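Ticket: Curved desk, drawer will not stay shut / power at desk
Opened by: Siwan Beddoe
Site: Buchanan, ground floor
Handled by: Prorent facilities desk
Priority: Normal
Status: Open, waiting for parts

Initial report
The drawer on the left end of the white curved desk slides open by itself. It closes fully, holds for a while, then creeps out. There is no noise and nothing is jammed behind it. The power strip for the same desk also cuts out when the lamp and the laminator are on together. Started after the desk was moved to the brick wall.

Prorent, first reply
Please confirm the following:
Does the drawer open with nothing in it?
Is the desk level, front to back and side to side?
Is the strip plugged directly into a wall outlet?
What is the rating on the label of the laminator?

Siwan Beddoe
Yes, it opens empty. I put a level on the desktop and it leans toward the room, more at the drawer end. Strip goes directly to the wall. The laminator label says 1000 W. I don't have a figure for the lamp.

Prorent, second reply
The desk is a Zellico unit with a soft-close runner. The runner has a plastic catch at the back that holds the drawer for the last part of its travel. If the catch is worn, a small lean is enough to let the drawer go. Steps:
Remove the drawer. Lift the front and pull.
Check both catches for cracks.
Turn the foot under the drawer end clockwise until the level reads true.
Refit the drawer and leave it closed for 5 minutes.

For the power strip, unplug everything, press the reset, and plug the laminator in alone. If it still trips, the strip is at fault. Do not use an extension in the meantime.

Siwan Beddoe
Left catch is cracked, right one looks fine. Foot adjusted, desk now reads level. Drawer stayed closed for the 5 minutes and was out again after lunch. Strip tripped with the laminator alone - reset worked once and not the second time. Laminator runs without trouble from the outlet by the door.

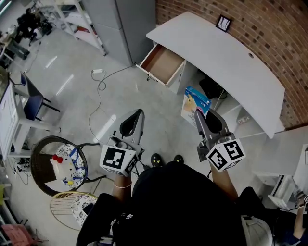
Prorent, third reply
Drawer travel is the main point for the order, as the runners come in two lengths and the short one will not fit a full-depth box. The catch is not sold separately, so we replace the runners as a pair. Your drawer is pulled out from the left end of the desk and has the light wood interior, and the white strip is on the floor with the gray cable looped across the open area. Please run that cable along the wall before our visit, and move the printed cardboard box out from under the desk. The technician has to work from underneath.

Parts ordered December 24, 2018:
Runner pair, long, soft-close, quantity 1
Sumeo power strip, surge protected, quantity 1

Supplier is closed over the holiday and quotes January for delivery.

Siwan Beddoe
Box will be moved. Can the new strip be fixed to the underside of the desk? The grommet hole is on the right and the lamp cord would reach from there.

Prorent, fourth reply
Yes, if the screws are shorter than the top is thick. Technician will bring brackets and measure first. Old strip is to be taken out of use now - please tag it and leave it for collection.

Siwan Beddoe
Tagged. Drawer is taped shut until the visit.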